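Robot lab opens its doors at Lendcombe

Jusix had its first open day Monday and the line was out the door by 10. 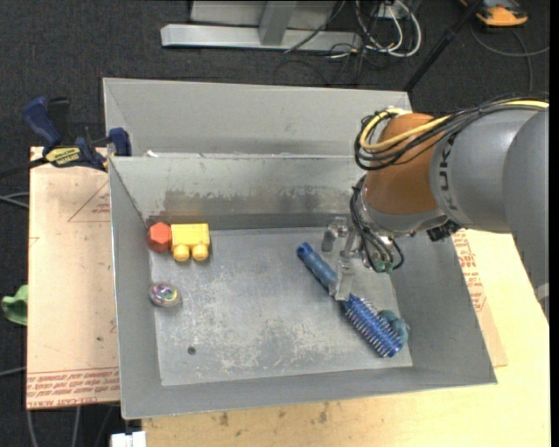

Visitors got in groups of 20, seven minutes at each bench, then moved along. Bin picking drew the most people – toy blocks, a hairbrush, odds and ends, all in plain metal bins. Kids up front, parents on tiptoe.

"They always ask if it can do dishes," said Corina Gasser, who ran the bench. "Not yet."

The building dates from 1972 and was a print shop before Jusix took it over. Parking was tight, overflow went to the Virág lot accross the street. A talk on grippers at noon filled all 40 seats – a second one was added at 2.

Free coffee. Ran out early.

Next open day is in April, same hours. Sign up at the front desk or thru the Brudulstead library. School groups should call ahead, morning slots are going fast.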